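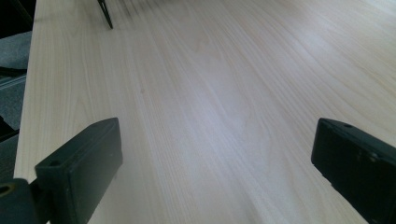

From: Vasanthi Alva
To: Clorkivlow Readers list
Date: 10 February 2023
Subject: Re: [clorkivlow] The June book, and the question of the ending

Dear all,

Thank you to Aravind for his message, which I am quoting here in parts so that I can answer under each one.

> Aravind Nadar wrote:
> I finished "The Salt Ledger" last night and I must say I am divided.
> The first half is the best thing we have read on this list, but once
> Danko leaves the island the author seems to lose interest in him. Do
> we really want to give this book the whole of June?

I would say yes, we do. I understand the complaint about Danko. When I read the novel for the first time I also waited for him to come back, and I was a little angry at page after page about the sister. But on the second reading I noticed that she is already telling the story from the first chapter. She uses "we" when she speaks of the harbor, and Danko never does. So for me the book was hers from the beginning, and he is only the person she is looking at.

I am less sure about the letters in part three. They are beautiful, but all of them sound like the same person, even the one from the priest. Maybe this is the translation. Has anybody here read it in the original?

> My second worry is the length. It is 700 pages and many of us work.

The length is a fair point. Yamuna Fernandes suggested to me that we divide it in two, with the island part for the first half of June and the rest for the second half. I like this plan. In my edition the island part ends with the auction of the boats, so please stop there and do not write about the later chapters until the second discussion opens. Last year somebody told us who had died in the Pratstead trilogy before half of the list had opened the book, and I still remember it – you know who you are, and you are forgiven.

> Also, is there a cheaper edition? The hardcover is too much for me.

The Hondeck paperback is out now. The print is small but clear, and it has the map, which the hardcover does not have. I do not know why they left it out. Rajeshwari Bangera has 2 copies she can lend, and she asks only that you pay the postage back to her. Please write to her directly and not to the whole list.

> Finally, who will open the discussion? I can do it if nobody
> wants to, but I did it the last time.

Sharada Pai has agreed to open the first part. She knows the author's short stories very well and she will send us one of them before we start, the one about the lighthouse keeper's wife. It is 20 pages, and the sister in it is very similar to the sister in the novel. The second part is still free. Aravind, since you are divided about it, maybe you would like to take it after all? I think a discussion is better when the person who opens it is not completely in love with the book.

One more thing, for those who use the digest: please delete the old messages when you reply. The last digest had 50 messages in it and most of it was the same quotation again and again.

With best wishes,
Vasanthi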